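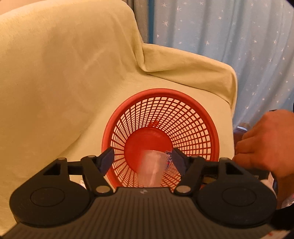 La pince ouverte au-dessus du panier rouge, un gobelet translucide entre ses deux mors.

À propos de Livover

Livover est un petit atelier partagé de robotique. Chantelle Engelbrecht et Tumelo Mthembu l'ont ouvert en mars, sans grande foi dans les robots ménagers. Les vidéos de démonstration nous laissent froids : toujours le même objet, posé au même endroit, sous la même lumière.

Notre projet principal s'appelle Birnard. C'est une pince à deux doigts, tenue à la main, avec laquelle nous travaillons dans de vraies pièces, entre le fauteuil et le rideau. Elle en est à sa version 4. Les trois premières sont dans un tiroir et y resteront. 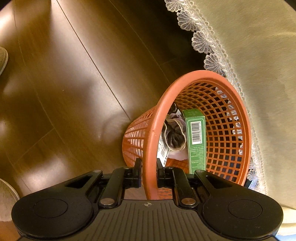 Prise sur le bord du panier orange, près du tissu bordé de dentelle.

Muammer Yazıcı tient le carnet d'essais : 311 prises notées, dont 35 que nous jugeons correctes. Un fabricant aurait sans doute publié un autre chiffre. Les paniers ajourés restent notre bête noire – un bord lisse, des fentes partout, et un contenu qui bouge.

Bheki et Busisiwe Steyn s'occupent des pièces et de l'accueil. L'atelier est ouvert à partir de 18 h, apportez vos objets les plus pénibles. Nous ne vendons rien et ne promettons pas qu'un robot rangera un jour votre salon.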